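August, half past nine at night

Feet up, tea gone cold, and my right shoulder feels like I've been paddling a canoe since breakfast. Makis reckons it's the way I hold the leader arms, elbows out like a chook, and he's probably right, but I'm not about to relearn how to sit at this stage of the project.

So, chairs! We've finished with the shelving brackets (good riddance) and moved on to furniture with legs, and I have to say I'm enjoying it far more than I expected. The target for the Kumsa set is 900 episodes and I did 86 today, which is my best day so far by a long way. I'd have had more except that the logger fell over mid-morning and we lost a good half hour while Makis muttered at it. He'd changed something in the Wiltari config last night and forgotten to tell anyone. I wasn't very gracious. I made him get the coffees.

What I keep noticing is how much I do without thinking. When I put a leg on a chair at home I hold the seat with one hand, sort of feel about for the socket with the other, and then there's a little wiggle and a twist and it's in. Try doing the little wiggle through two arms and a pair of grippers and you find out it was never one movement at all. It's a dozen of them, and I get half in the wrong order. This morning I kept pushing the whole chair across the plastic. By lunch I'd worked out that if the left arm hooks under the rim of the seat first, and stays hooked, the right one can be as fussy as it likes. The episodes after lunch are so much smoother it's a bit embarrassing to have them in the same folder as the early ones.

Which brings me to the argument of the day — do we keep the ugly ones? I've been marking my fumbles as discards, out of vanity as much as anything. Makis wants them kept, provided the leg ends up where it's meant to. His line is that a policy that's only ever seen me being tidy won't have a clue what to do the first time it's a centimetre out. I said fine, but then somebody has to tag which bits are the fumble and which bits are the recovery, and I already spend my evenings on labels. We left it there. I think he's more right than I am, and I'll tell him so tomorrow, once I've stopped being cross about the logger.

Also had a long back-and-forth about starting positions. I'd got lazy and was setting the chair down in the same spot every time, same angle, and when I scrolled through the thumbnails they could've been one episode over and over. No good at all. After that I turned it a bit between runs and left the spare leg lying wherever it landed. It slows things down but the set looks far healthier.

Saved one view from the head camera to stick in here, left gripper under the seat edge and the right one on the base of a leg, by the spring collar. My favourite bit of the job!

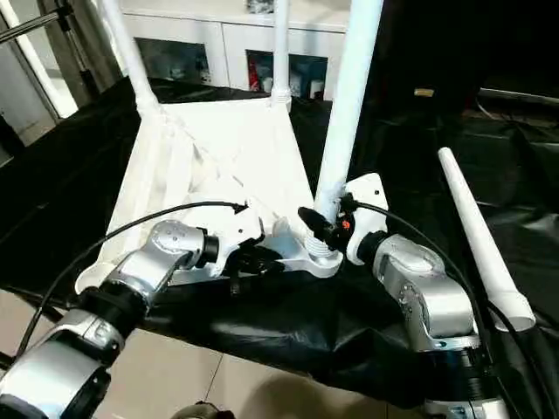 Myrto Stefanou rang just after tea, wanting to know whether both arms really needed to be recorded at the same rate, and she said the Zandcombe lot had got away with halving one of theirs and saved heaps of disk. I told her I'd rather buy disk. She laughed and said she'd told them the same thing, and then she asked how many operators we had on chairs. Two, I said, me and Makis. She went a bit quiet at that. Her worry is that the model will pick up our habits along with the task, and she'd like a third pair of hands in before we get much further. She's going to ask at Trustel whether they can spare anyone.

I hadn't thought of my elbows-out style being passed on to a machine, but there you go.

For tomorrow: charge the foot pedal, rename this morning's folder before I forget what's in it, talk to Makis about the fumble tags, and find that heat pack for my shoulder. I think it's in the laundry cupboard.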